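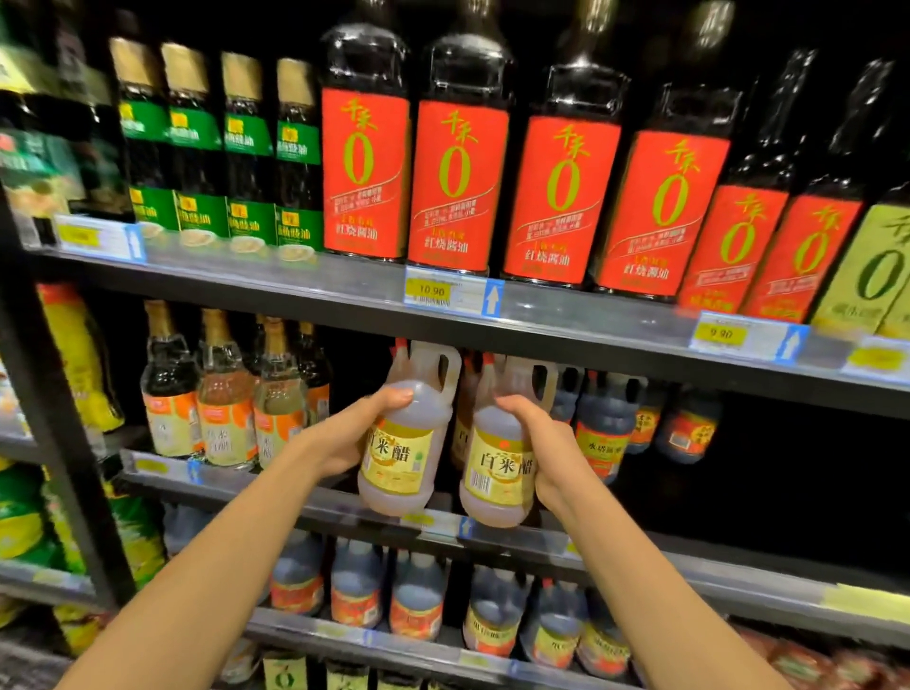

The small shop is worth the extra dollar

By Ya-wen Fu
11/09/2024

When I moved to Vakside, I had 2 suitcases and a list of things my mother told me to buy. I went first to Trernel, the big supermarket near the highway, because everybody told me it was the cheapest. They were right. I found rice, eggs and a pot. I did not find half of my list, and the young man I asked was very polite but had never heard of the things I was naming. I went home and ate eggs on rice for four days.

Then a neighbour in my building sent me to Taheri, a grocery on a corner, with one door and three aisles. The owner did not know my food either, at first. But she wrote the names in a notebook behind the till, in my spelling, and in February the first jar of fermented tofu was on the shelf. It cost 84 cents more than the same jar in the city. I have paid that difference gladly ever since.

I want to defend paying it. I know this opinion is easy for a person with a salary. When I was a student I counted every coin, and if somebody had told me then to support local business I would have been annoyed. Some families must go to the cheapest place and I will not say a word against them. I am talking to the rest of us, who spend five dollars on a coffee without thinking and then drive twenty minutes to save one dollar on cooking oil.

My friend Cheuk-hei Man disagrees with me, and we have argued about it many times, usually while eating. He says a shop is not a charity. If the owner wants my money she should have a better price, and if she cannot, then another business will take the place and maybe it will be more useful. He also says I am sentimental because I miss home. The second part is probably true.

But I think he forgets what happened in Flelell, where he used to live. It is a town of 2,274 people and it had a butcher, a bakery and a general store. The new shopping centre opened down the road and the general store closed first, then the bakery. The prices at the shopping centre were good for the first year. After that they went up, and his old landlady, who does not drive, now has to ask her nephew for a lift when she needs milk. Was it cheaper for her? I do not think anybody put her nephew's petrol in the calculation.

There is also the matter of what gets onto the shelf. A big chain decides this in an office far away. If 1,000 people want a product, they will get it. If eleven people want it, they will not. I have been one of the eleven for most of my adult life, and I can tell you it is a lonely feeling to stand in a very full shop where nothing is for you. A small owner can order one carton and see what happens.

I do not believe small shops are always good. I have been in some with dusty tins and a rude man at the counter, and I did not go back. A shop must still do its work. I also go to Trernel twice a month, for toilet paper and washing powder, and I feel no shame.

What I ask is quite little. Choose one shop that you would be sorry to lose, and buy something there every week, even if it is only onions. Cheuk-hei has promised to try it until the end of the year - he says only to prove me wrong.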